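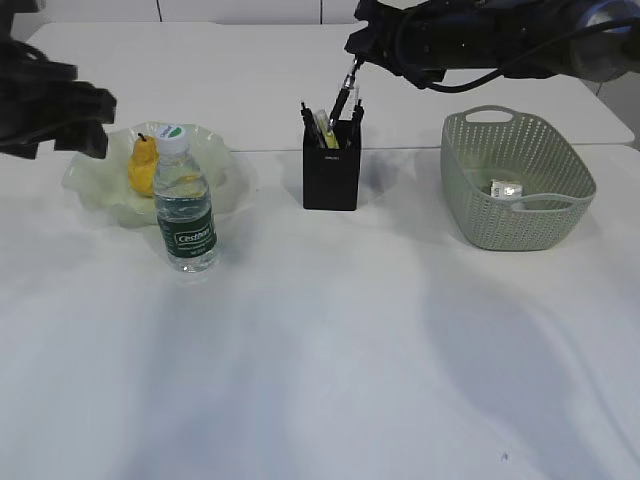
Skusness Table Cloth, white

Fanden Home / Table / Cloths and covers

The Skusness is a plain white cloth for the table where you do everything. Many of our customers have one table only, and it must be good for breakfast, for letters, for school work and again for dinner. For this kind of table we made a simple cloth without pattern and without border, so whatever you put on it looks calm and is easy to find.

The cloth is soft and it makes wrinkles. We say this first because we receive the question very often. If you wish for a cloth that lies completely flat, please iron it on the back side while it is still a little damp, or look at our Rallbridge cover, which is heavier and coated. The Skusness will always move a little when you pull a bowl or a basket over it. We like this, but we understand it is a matter of taste.

What to put on it

We suggest to keep the things in one row along the back side of the table, and leave the front free for the hands. A fruit bowl with a wavy rim, in pale green you can see through, is nice with a yellow pear inside. Next to it a bottle of water, then a black pen holder with the pens and one yellow highlighter, and a sage-green basket at the right end for the small things. Two light greens and one black are enough color on a white cloth. The bowl, the pen holder and the basket are not included with the cloth.

Details

Color: white. Also in Illés gray, from May.
Fabric: cotton with a small part of linen.
Hem: 5 cm, double stitched, corners folded by hand.
Wash: warm, with other white things. Do not use bleach.
Drying: on the line or low heat. Take it out early, it irons much better.
Returns: 30 days, unwashed, in the paper sleeve.

The first time you wash it, the cloth will become slightly smaller. We have cut it bigger for this reason, so please do not measure it new and be worried that it hangs too low.

About stains

Ink from an open pen is the most difficult. Put cold water on it immediately and press with a clean towel, do not rub. Fruit juice goes out in a normal wash if you do not wait more than one day. For wax, let it become hard and lift it with a spoon.

We weave 800 cloths for each production, and when they are sold you will have to wait for the next one. You can leave your e-mail and we write to you one time only.

This site uses cookies to remember your basket and your language. Accept all / Only necessary / Read more

Comments (4)

pinecone_k
Bought it for a long desk in my hallway. Very soft, and yes it wrinkles, they are not lying. Is the gray warm or more blue?

Fanden Home
Thank you for your message. The Illés gray is warm, a little like stone.

marrow22
Got ballpoint on mine in the first week. Cold water took most of it out, there is still a faint line if you know where to look. I put the fruit bowl over it.

tessellate
Would love a round one please. My table is round and I'm tired of folding corners under!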